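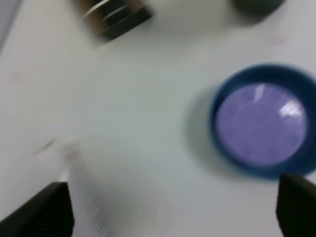

3. Materials and table layout

3.1 The table

All sessions used the same table, a rectangular dining table with a plain white top. We chose a white top for two reasons. Most of the homes visited in the first part of the Prangate study had at least one light-colored eating surface, and pale plates are hard to find on such a surface for people with reduced contrast vision. A dark tabletop would have reversed the problem and made our results harder to compare with the home visits.

The top was wiped with a damp cloth before each session and dried with paper towel. It had no cloth, runner or placemats on it. Early trials in Serkovau had used placemats, and several people told us afterward that they had looked for the mat first and the plate second. The placemat trials are left out of the analysis.

Lighting came from the ceiling and from one window with a thin blind, which stayed down. We did not try to remove all reflections. Light at a real dining table is uneven, and a plate that can only be seen well under even light would be of little use to the people we had in mind.

3.2 Plates

The plate set was bought from Wonum, a supplier of tableware to care homes and hospital kitchens. It had 12 plates in four color groups: white, cream, solid dark blue, and two-tone. The two-tone plates have a rim of one color and a center of another. They were included after staff at Bensaid, the day center where half of the sessions took place, said that residents often pushed food onto the rim of a plain plate without noticing where the flat part ended.

Figure 2 shows a two-tone plate on the white tabletop. The rim is a deep navy and the raised circular center is lavender-purple with a slightly mottled look. The rim stands out clearly against the white. The center is less simple, because bright glare sits on its upper right part and a paler streak lies near its top. Glare of this kind matters for our purposes. Seen from the wrong seat, a patch of reflected light can be taken for food, a spill or a white napkin, and two participants reached for it with a fork during the practice meal.

We recorded for each plate the outer width, the width of the center, and whether the center was lower than, level with or higher than the inside edge of the rim. The raised centers were of some interest. They give the hand a second edge to follow, but sauces and loose food such as peas and rice tend to run outward and collect against the rim. We return to this in Section 5.

The white and cream plates served as the comparison. On the white top they were mainly visible by their shadows. A dark plate also casts a shadow, of course, and in Figure 2 a soft gray one can be seen along the plate's left side, but there the shadow adds little to an outline that is already strong. For a white plate it may be most of the outline.

3.3 Other items on the table

A table with one plate on it is easier to read than any table people eat at. We therefore added other items in half of the trials. These were everyday things: a dark bowl, a water glass, a folded napkin, a small carton and a pair of spectacles in a case. The selection came from the home visits, in which we noted everything that stayed on the table during a meal. Mail, medicine boxes and remote controls were common too. We left out medicine boxes at the request of the staff at Bensaid, who did not want them to become part of a task.

The extra items were kept toward the far side of the table, away from the person eating. Their exact places changed between trials, following a list drawn up beforehand. We had planned to keep dark items away from dark plates, but dropped this rule after the first week. It made the tables look staged, and participants said so.

3.4 Placing the plates

Each plate was put down by the same member of the team, lying flat on the tabletop, in one of three places: directly in front of the chair, to the right, or to the left. The places were marked on the underside of the table edge with tape so that no marks could be seen or felt from above. Plates on the right were found sooner than plates on the left by nearly all participants, including those who were left-handed. We have no good explanation for this. The window was on the left in one room and on the right in the other, so the light alone does not account for it.

Participants sat down with their eyes closed and opened them when told to. They were then asked to do four things in order: touch the rim, place a slice of bread on the flat part of the plate, move the plate to where they would normally eat from it, and push it away when finished. The time was noted for the first step only. For the others we noted whether the step was done without help and whether anything else on the table was knocked or moved.

Of the 60 people who took part, most completed all four steps with every plate. The errors were not spread evenly. Touching the rim was rarely a problem with the dark plates and often slow with the white ones. Placing the bread was different - with the solid dark blue plates, people tended to put it down too far to one side, so that it hung over the rim. The two-tone plates did better on this step than any other group. The times are given in full in Section 4.

3.5 Washing, stacking and wear

Care homes do not choose plates by visibility alone, and we were asked more than once whether the colored plates would last. The supplier rates them for 1,000 dishwasher cycles. We could not test this claim. Over the course of the study each plate was washed after every session in the center's own machine, on the same program as the rest of the dishes, and we saw no change in the rim color. Fine scratches appeared on the centers of the solid blue plates, where they are easier to notice than on white. The mottled centers of the two-tone plates hid scratches better, and kitchen staff preferred them for this reason.

Stacking was a smaller matter but came up in every conversation with the kitchen. Plates with raised centers sit higher in a stack and slide more when the stack is carried. Staff at Bensaid solved it by stacking them in sixes and keeping them apart from the older white plates, which took up one extra shelf.

3.6 Limits of the materials

The plate set was small and came from one supplier, so color and shape are partly mixed together. All the two-tone plates had a raised center, while the solid blue plates did not. It follows that the better results for placing bread could come from the second color, from the raised edge, or from both. A set made to order would settle this, but the cost was beyond our budget, and we thought it more useful to test plates that a kitchen could buy now.

We also used only the one tabletop. On a wood or patterned surface the dark rim may lose some of its advantage, and results from the home visits suggest that it does. Four households had replaced a patterned tablecloth with a plain light one on their own, before we had said anything to them about contrast.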